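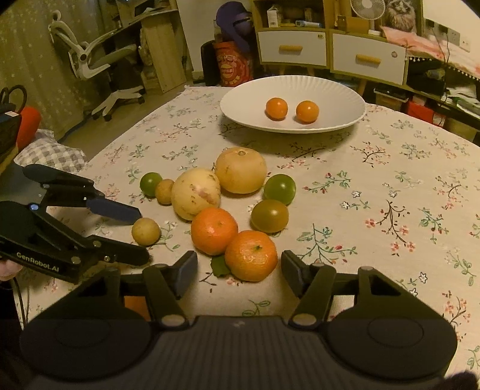

Section 3: Fitting the fingers and setting up your first table

By now you should have a gripper body that closes up without gaps and a handle that feels comfortable in your palm. If yours still creaks when you squeeze it, go back to Section 2 and have another look at the return spring, as it is much easier to sort out now than once the fingers are on. Everyone else, put the kettle on and find a clear patch of table, because this part is fiddly but rather enjoyable.

These notes were first written by Lambros Margaritis for the shared workshop at Clisville, and Līga Navickas and I have added to them each time somebody got stuck. They cover the Drodden hand-held gripper, which you build in pairs, one for each hand.

You will need:
The two finger sets from the bag marked F
The small cross-head screwdriver
The pivot screws and their caps
A soft cloth to work on
A bowl or saucer for the screws (please do use one, the caps roll like anything)

Fitting the fingers

1. Lay the gripper body on the cloth with the open end facing away from you. Leave the cable unplugged for now.

2. Find the left finger. The two look very alike, but the left one has a small notch on the inner side near the pivot hole. Slide it into its joint until the hole lines up with the one in the body.

3. Drop in the pivot screw and turn it until you feel it just begin to bite, then give it one more half turn and stop there.

4. Do the same with the right finger.

5. Squeeze the handle slowly, all the way in, and let it go again. Both fingers should move together and meet at the tips. If one arrives before the other, take that finger out, move it along by a single tooth and try again. Ji-hoon Do managed his at the first attempt and we have all forgiven him, but most of us needed two or three goes.

6. When you are happy with the movement, press the caps over the pivot screws with your thumb.

Caution: do not over-tighten the pivot screws. The thread in the body is quite soft, and once it has stripped you will need a new body half.

Caution: keep the fleshy part of your hand clear of the joints while you test. It is only a nip, but it is a memorable one.

Note: if you are building the second gripper straight away, finish the first one completely before you open the next bag. The screws in bag F are a shade shorter than those in bag G and it is very easy to muddle them.

Checking the opening

7. Let the handle right out and measure between the fingertips. Write the figure in pencil inside the lid of your kit box, as you will be asked for it in Section 4.

8. Plug in the cable and run it down past your wrist, leaving enough slack that you can reach across the table without a tug. A loose loop of tape at the cuff works well.

9. Weigh the finished gripper on the kitchen scales. Ours came out at 485 grams. A little more or less is nothing to fret over, but a big difference usually means a part has been left out or a spare screw is rattling about inside.

Setting up your first table

Any sturdy table will do, and a tablecloth helps, as it stops round things from wandering off. For practice we like fruit. Citrus is especially good: it comes in everything from a lime to a pomelo, the skins have some grip to them, and a dropped tangerine does no harm to anybody.

10. Put a wide, shallow plate towards the back of the table, within easy reach of both hands.

11. Arrange your fruit loosely in front of it, big and small mixed together. Leave yourself room to get a finger down either side of each piece.

12. Start with the tangerines. Bring the open fingers down over one, squeeze gently until it stops shifting, lift, and set it on the plate before you let go.

13. Once that feels natural, try the smaller fruit, and after that the large ones with both grippers together. For those, come in low from each side and lift slowly, and talk to your partner if you are sharing the job.

Note: if the fruit keeps shooting out forwards, you are gripping it too near the tips. Move in until it sits further back between the fingers.

Note: wipe the fingers with a barely damp cloth when you finish. Citrus oil makes them slippery, and Angeliki Zervas spent most of an October evening adjusting a spring that only wanted the fingers cleaned.

Have a rest when your hand starts to ache. Almost 41 lifts was as much as I could manage on my first evening, and I was clumsy well before the end of it.

14. When you have finished for the day, unplug the cable, coil it loosely and put both grippers back in the box with the fingers closed.

Spare caps and pivot screws are in the drawer marked Harries at the workshop. If you take the last packet, leave a note for Līga so she can order more. Section 4 begins with the fingertip measurement you pencilled in the lid, so keep the box to hand.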